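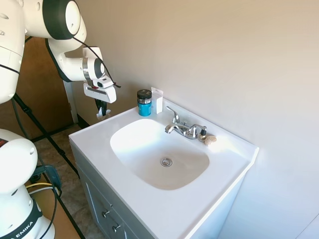
What do you all use on a one-piece sink top, the kind where the bowl is molded right in? A soft damp cloth and a drop of dish soap, then dry it off.

On Sunday, July 4, 2021, Valbona Softić wrote:
> Mine has gone dull near the drain and I'm tempted to
> try the Plomix powder. Also, do you clear everything
> off first or just go around the bottles?

Oh, please don't use the powder, Valbona! I tried it on our old top in January and it left fine scratches that grabbed every bit of soap after that. I clear everything off, even the silly little things (I'm a sucker for seashells), and start at the back by the faucet – that's where the gunk sits.

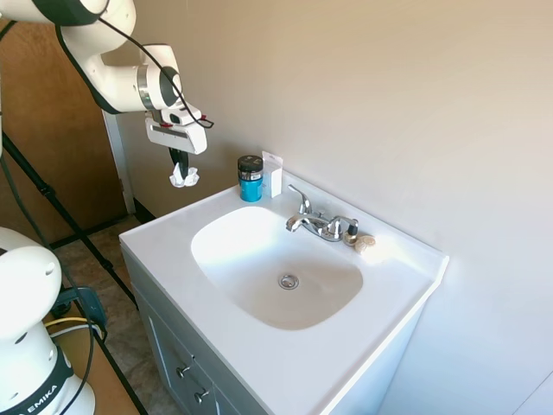 Then I go around the bowl and leave the drain for last, with an old toothbrush for the ring. A dry tissue is fine for stray hairs, but do that before you get anything wet or you'll be picking off lint for ages. The whole job takes me 9 minutes. If the dull patch is still there afterward, write back and tell me how big it is.

Catriona Kinnear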